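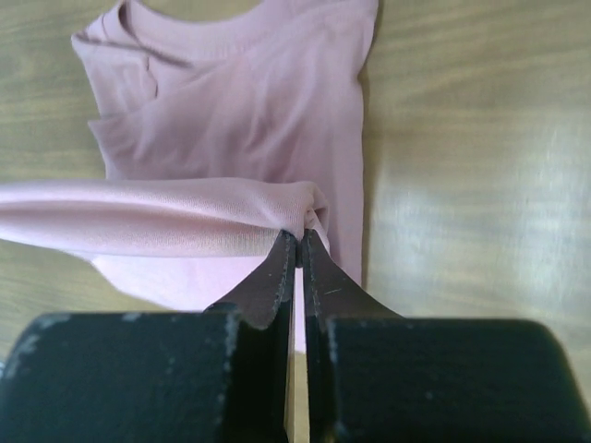 July, Jultix folding cell, morning. Fingertips are scuffed again. I logged the wear on both pads and put off the swap until we pass 57 cycles, a number I chose because the new pads are still at Vorkitz.

Cable check, both arms. Clips holding. Slack at the elbows is generous, bordering on decorative.
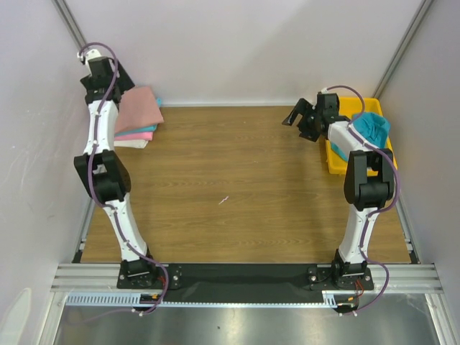 Cell from above, folded stack back left, yellow tray back right.

Rebolted the left base, 4 bolts, then ran trousers with both arms. 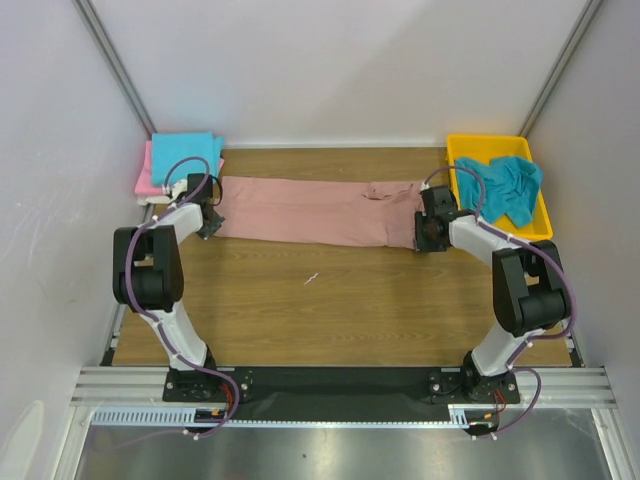
Costel Costache: check the right elbow loop at full reach before you trust those clips.

Fair. Added to the list, under grip force, which I dropped by 2 steps for knits.
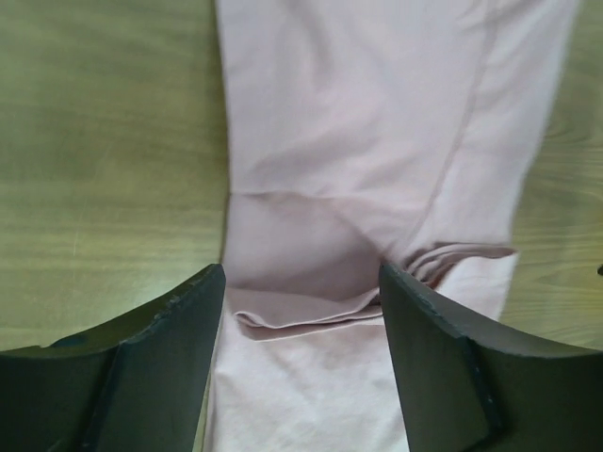
Still to do: re-zero the right gripper, wipe the rail, chase Vorkitz.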